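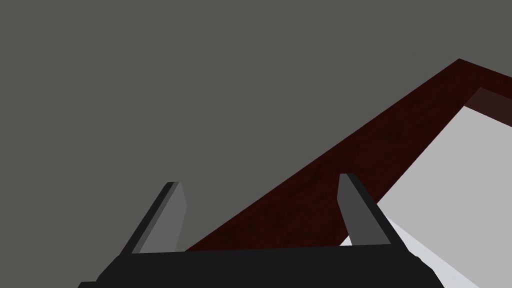
Wrist view in sim is now rendered through the same intrinsics as the real camera. Dromness used to apply its own default field of view and ignore ours without a warning. Fixed in the Bekdale branch.

2/ Side effect: both fingers are permanently in view, so the depth-based grasp scorer kept treating them as obstacles. We now mask them with the gripper mesh at its current opening. A fixed mask only worked with the fingers wide apart.

3/ Second problem was plain surfaces. The pale panel inside the dark wooden frame has no texture at all, so feature matching locks on to the wood grain or nothing. Switched pose refinement to edges for this object.

4/ Test set is 682 start poses. Before the mask, the planner rejected 21 of them for self-collision that did not exist. After: 3. Those 3 are real, the palm clips the frame on approach.

5/ Florian Moser asked if the mask costs much. It adds 6 ms per frame, nearly all of it the mesh render. Could be cached per opening width, not done yet.

6/ Config key is wrist_mask, off by default. If you load old Stosik logs, leave it off, the joint timestamps in them are too coarse to line up with the images.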